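Thursday, late

The Tullavero kit is on loan until the end of March, and I finally had a proper go with it after lunch. Graciela read the setup pages to me, bless her, all 11 of them, while I got used to having a gripper in each hand. They feel friendlier than I expected, though my wrists are complaining now! Lawal wants to know if the Trilham set is better for beginners, and I keep telling him I can't say until I've lived with this one a bit longer. I do like the blue joints. Must ask Iturra about spare finger pads.

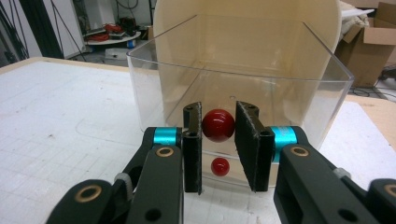
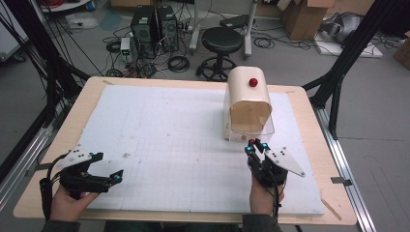 Red balls and the clear tray, Tullavero grippers.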